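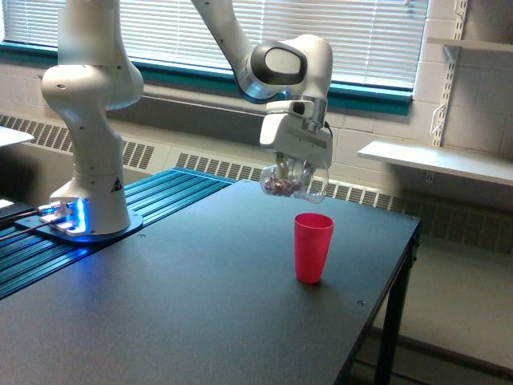 Rultus (robot cell)

Rultus is a tabletop robot work cell assembled in the Grisbridge shared workshop. It consists of a white articulated arm with a two-finger gripper, a base of blue anodized aluminum extrusion, and a separate dark gray table that serves as the work surface. The cell is used mainly for pouring and transfer tasks with small dry goods. The build was led by Salma Cherkaoui, a member of the workshop, and is documented in a set of notes usually called the Guerra notes, after the storage room in which the parts were first collected.

Contents
1 Name
2 Construction
2.1 Base and mounting
2.2 Work surface
2.3 Gripper
3 Control
4 Pouring task
5 Safety
6 Revisions
7 See also

Name

The name Rultus was first applied to the control program and only later to the whole cell. Older entries in the workshop log refer to the hardware as "the bench arm" or "the Brondetti arm," the latter from the Brondetti frame drawing on which the base was modeled. The two names refer to the same machine.

Construction

Base and mounting

The arm was bought secondhand as a complete unit with its controller. The remainder of the cell was built on site, beginning in April with the platform. The platform is made of grooved extrusion rails, bolted together and squared on a flat floor before the arm was installed. A flat metal mounting plate joins the arm to the rails. Blue lighting runs along the edges of the plate. In the Rultus program the lighting is switched on whenever the controller is powered, and it carries no other status information.

An early version of the base was fixed directly to the table. Fast reversals of the arm moved the table far enough to disturb open containers, and the measured position of a cup could no longer be trusted after the first few moves. Moving the arm to its own platform removed most of this error. The remaining error is attributed to play in the platform feet, which are retightened when the cell is recalibrated.

Power and signal cables leave the plate on the side away from the table. They are black, jacketed cables with enough slack for the platform to be pulled out for service without disconnecting them.

Work surface

The table has a matte charcoal-gray top on dark metal legs with a crossbar. A matte finish was specified after tests with a glossy white board, which produced reflections in daylight. The cell stands near a window with horizontal blinds, above a long wall heating unit, and light levels change through the day even with the slats partly closed.

No fixture is used to locate cups on the table. Positions are taught by hand and stored relative to a reference point near the mounting plate. A removable paper template is laid down for teaching and taken away before a run.

Gripper

The gripper has a boxy white housing and two white fingers. It is attached through a flange, and a short black cable runs alongside the housing. Opening width and closing force are set in the program. For rigid objects the force setting is not critical. For thin plastic cups it is the main source of failure: too low a value lets the cup rotate between the fingers during a tilt, and too high a value deforms the rim and changes the path of the contents.

The Guerra notes give a procedure for setting the force. The value is raised in small steps with an empty cup until the cup no longer turns when tilted, and then raised by 2 further steps to allow for the weight of the contents. The procedure is repeated for each new type of cup.

Control

Rultus runs on a desktop computer connected to the arm controller by a network cable. The program stores a motion as a list of waypoints, each with a speed and a gripper state. Motions are recorded by guiding the arm by hand and pressing a key at each point, after which the list can be edited as plain text. The first release had 3461 lines, a large part of which dealt with logging. Cherkaoui later removed the graphical display of joint angles, which was rarely used and slowed the program on the workshop computer.

Speed is limited in software to a fraction of the arm's rated maximum. A separate, lower limit applies while the gripper is holding an object. The limits are stored in a configuration file and are read once, at startup — a change made during a session has no effect until the program is restarted.

Pouring task

The standard exercise on the cell is the transfer of small loose pieces from a clear plastic cup to a red plastic tumbler standing upright on the table. The clear cup is gripped from above, lifted, carried to a point above and slightly to one side of the tumbler, and tilted with its mouth toward it. Small multicolored pieces are used as the fill in place of a liquid, so that a spill can be swept up and counted.

The tilt is divided into stages with a pause between them. With a single continuous tilt, the pieces tend to slide together along the lower side of the cup and leave it as one mass, and some bounce off the rim of the tumbler. Staged tilting spreads the flow over a longer time. A final shake was tried and abandoned, as it loosened the grip.

A formal test of the exercise was completed on Nov 20, 2019. It consisted of 200 transfers with a fixed fill. A transfer was scored as failed if any piece landed outside the tumbler. The log lists 9 failures, most of them in the first part of the test, before the lateral offset between the two cups was corrected.

Safety

A small triangular warning sticker is fitted to the front of the arm base, just above the mounting plate. Workshop rules require one person to remain at the emergency stop during any powered motion, including motions that have been run before. Hand guiding is permitted only in the low-speed mode.

Revisions

The platform was rebuilt once to raise the arm, which had been unable to reach over tall containers without folding its elbow close to a joint limit. Stored motions from before the rebuild are not compatible with the present cell and are kept in a separate folder. A tool changer has been proposed but not built.

See also

Gripper force calibration
Hand-guided teaching
Grisbridge shared workshop
Brondetti frame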